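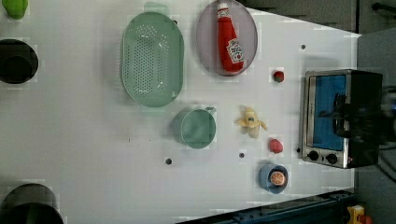 *Colander, plate and ketchup bottle on the white table.*

# Is the birth year on every online biography of this comic strip artist just one person's mistake?

Posted by **Saber**, 7th June

I'm trying to pin down a newspaper cartoonist who signed his work "Nalell." He drew a Sunday kitchen strip and a run of advertising panels, and later some comic book filler pages. Every biography I can find online says he was born in February 1903 in Dayton, Ohio, the son of a sign painter. They all use close to the same sentence, and not one of them names a source.

What I have so far:

- The 1910 census lists a boy with the right first name and a father who painted signs, but he is five years old. That makes him born in 1904 or 1905.
- The 1920 census has the same household at a different address. The boy is 15, the father is now a "decorator," and there is a stepmother.
- A draft card from the Second World War gives February 1905, and the employer is written as "self, artist."
- The Social Security Death Index has a man of the same name, born 1903, who died in Indiana. As far as I can tell this is where the biographies got their date.

My artist never lived in Indiana that I can show. I think somebody picked the wrong man out of the index years ago and the rest copied it. But I've been told by two people on another board that the index is "official" and beats a census, and that I should leave it alone. Does it? And is there any record that would settle it? I have 20 of the original strips in scans and none of them helps, other than the signature changing from block letters to script at some point.

I'd also like to know if "Nalell" could be his real surname spelled backward with a letter dropped, which one of the biographies claims. I don't buy that either.

---

**Gurodon**

The index is official in the sense that a government office kept it. That doesn't make the man in it your man. All it tells you is that a person with that name and that birth date had a number and died. Whoever matched him to your cartoonist did the matching in their own head, and unless they wrote down why, you can treat it as a guess.

I'd go at it in this order.

First, rule the Indiana man in or out. Find his obituary. The state library and most county libraries will look one up if you give them a name and a month of death, and the fee is usually small. If he turns out to have spent his life in a foundry, you're done with 1903. If the obituary says "retired commercial artist," then you have a bigger problem than you thought.

Second, order the Social Security application for whichever man you think is right. The application (the SS-5) is a different thing from the index. The person filled it out, or had it filled out, and it asks for both parents by name, with the mother's maiden name. You have a stepmother in 1920, so the birth mother's name would be a very good check against the 1910 household. Look up the current fee before you send anything, and don't pay a middleman site for it. You can file the request yourself.

Third, look for the birth in the county. Ohio didn't start statewide registration until the end of 1908, so for a birth in 1903 or 1905 you want the probate court's birth register. Coverage is patchy. A missing entry proves nothing, and I'd be suspicious of anybody who says it does. Check church records too if you can work out the denomination.

As for the census ages, two of them agreeing is decent but not as strong as it looks. The same parent may have answered both times. The draft card is better, in my view, because he gave that date himself as an adult. Then again, men got their own birth years wrong more often than you'd expect, and some shaved a few years off early in a career and had to keep it up. I'd say 1905 is the better date and write it as "probably 1905" until the application comes.

Keep the Indiana man in your notes with the reason you threw him out, or somebody will "find" him again.

---

**Ziltik**

just go with 1903, it's on all the sites and they can't all be wrong. my uncle had some of the kitchen strips and i'm pretty sure it said 1903 in the back of the book he had. don't remember the title, it was a paperback

---

**Evelien Smits**

I agree with most of what Gurodon wrote, though I'd be slower to lean on the draft card. Have you compared its signature with anything else he signed under his legal name? A name, a town and "self, artist" is thin. There were plenty of self-employed artists, and many of them were lettering shop windows. A marriage record would be my next stop. In Ohio the application normally names both parents, and you might get an occupation as well.

On the signature, I have indexed comic strip credits for one newspaper's Sunday pages, and backward surnames are claimed far more often than they are shown. With a letter dropped, you can make nearly anything fit. What would convince me is a copyright entry with the legal name and the pen name on the same line. The Catalog of Copyright Entries is scanned and free to search, but the text recognition is poor, so page through the right volumes by hand. Check the syndicate's name as well as the artist's. Many strips were registered by the syndicate only, and then you won't get his name at all.

The change from block letters to script might be worth more than you think. Put the scans in order by publication date and see if the change is clean. If it goes back and forth, you may have a ghost artist on the strip — common enough — and then some of the "facts" in those biographies could belong to a second person.

Do the biographies give a death date? If it is the Indiana man's exact date, word for word across all of them, that would show pretty well where they came from.

> **Saber:** They do, and it is. Same day in all of them. I'll write to the library for the obituary first and then send off for the application. The script signatures start in the winter and I have one block letter strip that looks later, but the date on that scan was typed in by the seller, so I wouldn't trust it yet.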